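How to Test Whether a Robot Can Tidy Up Toy Blocks

By Katherine Grajales
January 28, 2019

Print this page | E-mail this page 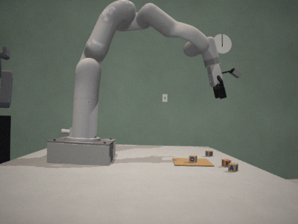
Four letter blocks, one board and the simulated arm, with the gripper still empty.

People keep asking me if a robot can pick up the playroom yet. My answer is "sort of," and you can find out for yourself in an afternoon! I do all of this in simulation first (no broken grippers, no blocks under the couch).

1. Pick one small chore. Mine is moving a letter block onto a thin wooden board. Don't start with "clean the room" - you'll just get mad at it.

2. Set out a few blocks and turn some of them at odd angles. A block sitting square is easy. One with its corner toward you is where my early tries fell apart, as the fingers kept closing on the edges and shoving it away.

3. Start with the gripper up high and empty every time, so your runs are fair to compare.

4. Write down what counts as done before you press go. I say the block has to stay on the board for 10 seconds after the fingers let go. Gil-soo Lim, who got me into this, thinks I'm too easy on it.

5. Run it 20 times, then move the blocks and run it 20 more. Please don't skip the second batch. I got cocky after a great first one, and then everything went sideways when I slid the board over a bit.

So far I've logged 1239 tries, and 215 of the misses were a block getting bumped on the way down. Slow down that last little drop and you'll see fewer of those.

Can it do chores? One block at a time, on a tidy table, yes. I'm trying stacking in February, and socks are a long way off.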